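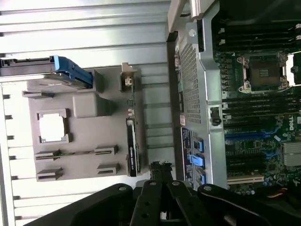
Polling place walk-through, Kerkell Hall
May 11, 2024

Main entrance: OK. Ramp clear, door stays open on its hook.
Parking: 3 accessible spaces marked. Paint faded on one - repaint before January.
No-campaigning line: 100 feet, taped. Replace tape on Prumau Street side.
Voting booths: OK. One leg wobbles, tightened.
Ballot storage: locked, seals intact. 1,000 blank ballots on hand.
Exit signs: rear sign not lit. FAIL - new bulb ordered.
Fire extinguisher: tag current.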